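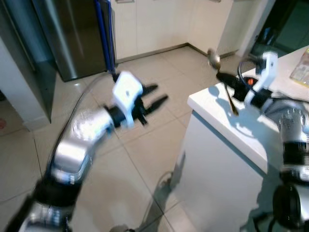

Figure 1. Right gripper holding the spoon over the counter, left gripper open.

Kondex Kitchen Fault Set
Data card and safety notice

Status: released for internal and partner use
Maintained by: Arroyo data group, Jirkis site
Last revised: Wed 8 August

Summary

The Kondex Kitchen Fault Set contains 223 teleoperated and replayed episodes of a two-arm robot handling spoons and light tableware in a kitchen. Of these, 65 carry a fault label. The labels cover interruptions of the gripper signal on the right arm, late release of a held object, and entry of a person into the reach of an arm that had not been disabled.

The set was separated from the larger Bretano tableware collection after the June review. Episodes were moved in full and were not trimmed, so a faulty episode includes the normal handling that came before the fault. Users who already hold a copy of the Bretano collection should remove the overlapping episodes listed in overlap.csv before training or testing on both.

Please read the section on the release fault and the section on persons within reach before replaying any recorded command on hardware.

Contents of the package

episodes/ - one folder per episode, with camera frames, joint positions and gripper commands
labels/faults.csv - fault type, start time and end time for each labeled episode
labels/persons.csv - time spans in which any part of a person is inside the marked working area
overlap.csv - episode numbers shared with the Bretano collection
config/release.yaml - release settings before and after the correction
LICENSE
CHANGES

Camera frames and joint data use the same clock. Gripper state is logged twice: once as commanded and once as reported by the gripper. The two must be compared in order to find the release fault. A user who reads only the commanded value will see nothing unusual.

Task

The operator directs one arm to pick up a spoon, carry it past the corner of the counter and set it down at a marked point. The other arm stays open and clear of the path. In later episodes the same arms work at a table with a plate, a bowl and a cup. The counter and the table are of different heights, and the two layouts are stored under separate task codes (C for counter, T for table).

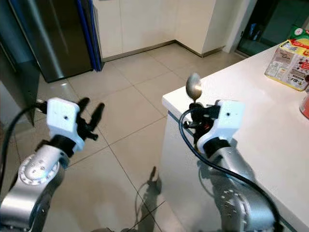 Figure 2. Spoon held upright by the handle at the counter corner.

The release fault

During collection of the counter task, the right gripper at times did not open when commanded. The arm completed its lowering motion, the command to open was sent, and the controller then moved the arm back to its rest position with the spoon still held. In most cases the spoon was carried away without striking anything. In 2 episodes it struck the counter, and the operator pressed the stop button.

The cause was traced to the gripper cable on the right arm. The cable had been left with a long free loop so that the wrist could turn through its full range. When the arm passed close to the counter corner, the loop could press against the edge and pull on the connector at the wrist. The connector did not come out, but the signal was interrupted for a short time. Commands sent in that time were lost.

A second weakness made the fault worse. The controller waited 3000 milliseconds for the gripper to report that it was open. When no report arrived, the controller continued with the next motion. The correct behavior is to hold position and raise an alarm. This setting had been carried over from an earlier test stand, on which the gripper did not report its state at all, and it was not reviewed when the arms were moved to the kitchen.

Corrective action

The following changes were made before collection resumed.

1. The free loop of the right gripper cable was shortened, and the cable was fastened to the forearm at two additional points.
2. The wrist connector was replaced with a locking type.
3. The controller now holds position if the gripper does not report open within the waiting time. The operator must confirm before any further motion.
4. The path past the counter corner was moved outward.
5. Cable condition was added to the daily start-up check.

The left arm showed no fault of this kind. Its cable was nevertheless fastened in the same way, and its connector is to be replaced at the next scheduled service.

Episodes recorded after the change are marked rev B in the episode header. Rev A episodes keep the original path and must not be replayed on hardware under the original settings. The file config/release.yaml contains both sets of values. Only the block named current is approved for use.

Persons within reach

Review of the table task found a separate problem. Staff had at times approached an arm by hand between episodes, in order to adjust a gripper or reset an object, while recording was still running and the arms were still enabled. No injury was reported. The practice was contrary to the site rules, which require that both arms be disabled before anyone reaches into the working area.

Frames of this kind have been kept. They are useful for testing person detection, in particular at the left side of the view, where a hand or forearm may be close to the gripper housing while most of the body is outside the image. Fast head motion also blurs many of these frames, and detection methods that perform well on still frames should be expected to lose accuracy on them.

Faces have been removed where present. Clothing, arms and legs have not been altered. A person standing at the far end of the room is labeled as background and does not count as an entry into the working area.
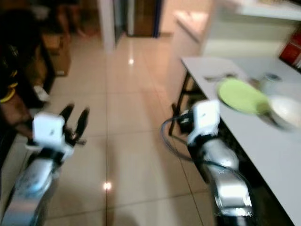
Instructions for replay

Replay on hardware is permitted only at a site that has accepted these conditions in writing.

Confirm that the episode header reads rev B.
Load the current block from config/release.yaml.
Inspect both gripper cables over their full length, with the arms disabled.
Run the first replay at reduced speed and without an object in the gripper.
Keep one person at the stop button for the whole session. That person performs no other task.
Disable both arms before reaching into the working area for any purpose, including the recovery of a dropped object.

If the gripper fails to report open, do not pull the object free by hand. Disable the arm, support the object, and use the manual release on the gripper.

Known limits

Fault start times were set by hand from the difference between the commanded and reported gripper state. They may be late by several frames where the report itself was delayed.

The force of contact in the two contact episodes was not measured. No estimate is given, and none should be derived from the joint data, as the motor current log was not kept for rev A.

All episodes come from one room with a reflective tile floor. Bright spots on the tiles have caused false object detections in our own tests. The spoons also reflect strongly, and depth values on the bowl of the spoon are unreliable.

The fault rate in this set is not the fault rate of the system. Faulty episodes were selected on purpose, and the remaining episodes were chosen to match them in task and lighting.

Reporting

Suspected label errors should be sent to the Arroyo data group with the episode number and the time within the episode. Any unplanned motion, contact or failed release during replay must be reported to the Jirkis site safety office on the same working day. Replay must stop until a reply has been received.

Changes

1.2 - person labels added for all table episodes; replay conditions extended
1.1 - rev A and rev B settings separated in config/release.yaml
1.0 - first release, counter task only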